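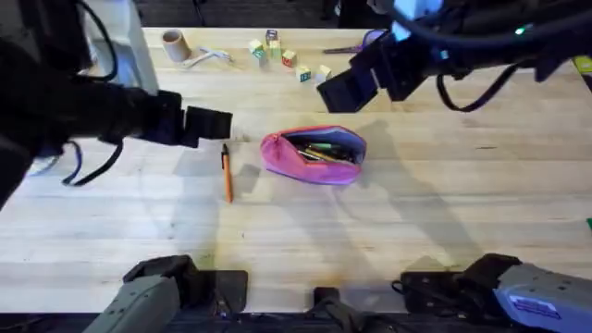
Squared fingertips or soft pads for a two-arm table setup?

Posted by Úna Ní Mhurchú in Grippers and End Effectors
October 13, 2019
546 views

I have two arms on opposite sides of a wooden table and I'm trying to settle on one type of fingertip for both. The work is ordinary desk stuff: pick up a pencil and put it in an open pencil case, move scissors out of the way, gather up wooden letter blocks. At the moment both arms have black grippers and the left one has the squared tips.

The pencil is what's giving me bother. I ran the same pick with the squared tips and with a set of soft pads from Vencombe, nine tries each, pencil lying straight up and down the table as the left arm sees it. The squared tips got it 5 times and the pads got it 9 times. So far so good for the pads. But with the pads on, the pencil won't let go cleanly over the case. It sticks to one side, swings round and lands across the zip. The squared tips drop it every time, when they have it at all.

Blocks are fine with either. Scissors are bad with either, although I haven't spent long on them.

Things I've already tried:
Slower close. No difference.
Lower approach height. Better, but the tips touched the wood twice and the arm stopped on a force limit.
Opening wider before release. Helped a little with the pads.

The controller is a Madigan and both arms share the one program. I'd like to keep the same tips on both sides so I don't have to keep two sets of grasp heights. Is there a tip that does both jobs, or should I give up and fit different ones left and right? Cables are another matter, they hang in loops under the arms and I know they need tidying.

3 replies

Amber Tunstall

I'd stay with the squared tips and change the surface. Take the tips off, clean them with alcohol and stick a thin strip of rubber sheet on the inside faces only. Half a millimetre is plenty. You get most of the grip of the pads, and the edge stays hard enough to get down beside a pencil.

The sticking you describe is what I had with soft pads on pens. The pad wraps a little way round the barrel and one side lets go before the other. Opening wider helps, as you found, but what fixed it for me was opening in two stages: a couple of millimetres, a pause of a fifth of a second or so, then the rest. On the Madigan you can do that with two position commands, you don't need anything clever.

For the height, don't work from the nominal table height. Wood moves, and a table that is flat in one corner may not be in another. Touch off at four places round the area you use and let the program work out the height between them. Do it for each arm separately, even with the same tips fitted. Mine disagreed by more than a millimetre and I'd been blaming the gripper for weeks.

I would also repeat your test with the pencil at a slant. With it lying straight up and down you are only testing one wrist angle, and I'd expect the difference between the two kinds of tip to shrink or even swap over. Nine tries is on the thin side for choosing hardware as well.

Scissors: go for one of the handles and leave the blades alone. If you close on the blades they slide, whatever the tip is made of.

Do tie the cables up before you measure anything else. A loop that drags on the table pulls on the wrist, and it won't pull the same amount each time.

Skisach

get the gralta ones. had them since last year no problems

Úna Ní Mhurchú

Thanks Amber. I put rubber on the left gripper and did the two-stage opening, and the pencil goes into the case most of the time now. When it misses it's because the case has shifted and the opening isn't where the program thinks it is, so that's a camera problem — I'll start a separate thread for it.

You were right about the heights too. I touched off both arms and the right one was low at the far edge of the table.

Skisach, which Gralta ones? They list a narrow and a wide, and the wide looks too big for a pencil. The narrow set is 194 for a pair and I'd want two pairs, so I'd like to know before I order.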